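The lease on the shop in Prirton ended in July, and by then my aunt had sold nearly everything. What was left she put on the white table and told me to sort before dinner.

I worked out a system. Things for the buyer at Hundeo went in one bin, things for us in the other. The buyer had offered 2,000 for the lot and my aunt had asked for 4,000, and neither of them had called back.

By five in the afternoon the boxes by the door were taped shut. I had one spoon left to decide on.
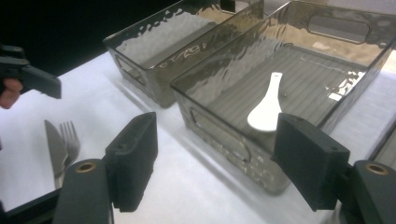 The soup spoon, in the nearer bin.

My aunt came in and looked at it for a while. She said it was from the first set, the one she bought when she was still paying rent by the week. She was 71 now and did not like to be asked about those years.

"Which bin is that?" she said.

"Ours."

She nodded and went to find her coat. The phone rang in the back – twice, then it stopped. I waited to see if she would go and check who it was. She turned off the light over the register and held the door for me, and I carried the bin out to the car.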